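From: Teresa Esteves
To: chores-and-machines list
Date: Tue 1 October
Subject: Re: so can they tidy a desk yet?

Radomir Hoxha wrote:
> My brother-in-law swears we'll all have something at home by
> February that does the laundry and clears the kitchen. I fix
> packaging lines for a living and I don't buy it. Has anyone on
> here seen one of these arms do a plain boring job, start to
> finish, with stuff it wasn't set up for?

Hi Radomir, hi all,

Plain and boring is my specialty! We've had an arm at the Prurnisholm workshop since the spring, and the job I keep giving it is sorting the junk drawer. Small stuff, all different, dumped on a white table. Last week it was USB sticks, because Godelieve had a whole bag of them left over from the Skaka training days and wanted them sorted before she wiped them.

You'd think a stick is a stick. But then you get clear caps, swivel covers, fat rounded ones, skinny metal ones, and they land on top of each other. My six-year-old would have the lot in a box before I finished my coffee. The arm has to pick a side to grab, and get one without dragging its neighbor along.

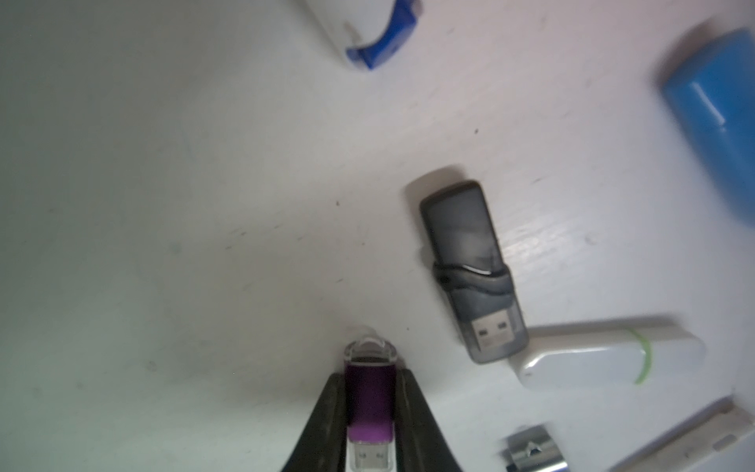 Anyway, I let it run through 265 picks over two evenings and wrote down every time I had to step in, which came to 61. That's a lot better than I guessed (I had a bet with Nilton, and I owe him lunch). Nearly all of my 61 were shiny things or things lying across each other. Separate and dull-colored, it just plods along and I can go do something else.

So would I let it loose in my kitchen? Nope. Wet forks, plastic bags, a sock - no way. On a shop floor, with one kind of part and a tray that never moves, I'd say yes, but you've been doing that for years with your packaging lines and you know more about it than I do.

What I'd really like to know is how yours cope with clear plastic. Do you light it from the side? Misaki said she tried that at Prekero and it helped some, but she never sent me the details (hint, hint, Misaki).

I'm doing keys and batteries next, and I'll post the tally when I have it.

Teresa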